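Vukmont Household Textiles Collection: Knitted Items Subset

README, revision 9

Overview

The Vukmont Household Textiles Collection documents the ordinary handling of soft goods in domestic rooms: picking up, wiping, folding, bundling, hanging and putting away. This README covers the Knitted Items subset, which is limited to knitted cloths, scarves, dishcloths and small garments. Woven towels, bed linen and upholstery are described in separate files and are not included in the counts given below.

The subset holds 2559 short clips with one written record per clip. Each clip follows one item through one activity. Clips are no longer than 40 seconds. Where an activity took longer, it was divided at a natural pause and the parts were given consecutive record numbers.

Scope of the items

Items were selected for variety in knit, weight and color. The following groups are represented:

- Ribbed knits, including cloths and cuffs
- Plain knits, including dishcloths and light scarves
- Open or loose knits
- Mixed pieces in which more than one stitch is used

Ribbed items form the largest group. Their surface remains readable when the cloth is twisted or gathered, and they change shape a good deal between one moment and the next. An item that begins as a flat square may be recorded as a bundle, a rope or a knot within the same clip. For this reason the condition field is filled in for a stated moment and should not be read as applying to the whole clip.
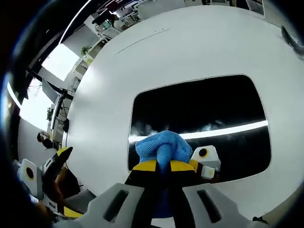

Kaplan

The light blue ribbed cloth is entered under "gathered," with the secondary value "twisted." The annotator's note mentions the fold rising at the top and the narrower tail running down from the bundle. Both features are recorded in the free-text field, as the fixed vocabulary has no terms for them. The background is entered as "white surface, black glossy panel," and the reflection field is set to "yes" on account of the bright band across the black area.

Record fields

Each record is a single line of a tab-separated file. The fields are as follows:

- item_id: a stable number for the physical item, reused whenever that item appears
- knit: ribbed, plain, open or mixed
- color: an everyday color word, with "light" or "dark" where needed
- condition: flat, folded, gathered, rolled or hanging
- condition_2: optional; twisted, knotted, bunched or stretched
- activity: wipe, fold, carry, hang, store or other
- background: short free text
- reflection: yes or no
- note: free text, no more than 30 words

Fiber content is not recorded. Many items had lost their labels before they were received, and annotators were instructed not to judge fiber by appearance. Users who require this information should not attempt to derive it from the color or knit fields.

Annotation procedure

Records were written by trained annotators working from the clips, then checked by a second reader. Disagreements over the condition field were settled by reference to the Zurker guide, which is distributed with the collection as a plain text file. The most common disagreement concerned the line between "gathered" and "folded." The guide directs that an item be marked "folded" only where at least one straight crease can be identified.

Color words were assigned under the lighting seen in the clip. The same item may therefore be entered as "light blue" in one record and "gray" in another. These entries have been left as written. The item_id field should be used wherever matching across records is required.

Known limitations

Pale cloths on white surfaces are difficult to outline, and their records contain a higher share of blank secondary values. Glossy backgrounds may show partial reflections of the room, and these have not been masked. Dark knits are underrepresented. The values "rolled" and "hanging" are rare in this subset and should be combined with records from the woven subset before any comparison is made.

Terms of use

The subset may be used for research and teaching under the Trudance Shared Materials Terms, a copy of which is included in the main folder. Redistribution of altered records is permitted if the changes are listed in an accompanying file. Corrections are reviewed each September and are entered in the change log under the record number concerned.

Contact the Vukmont collections desk | © Vukmont | Back to top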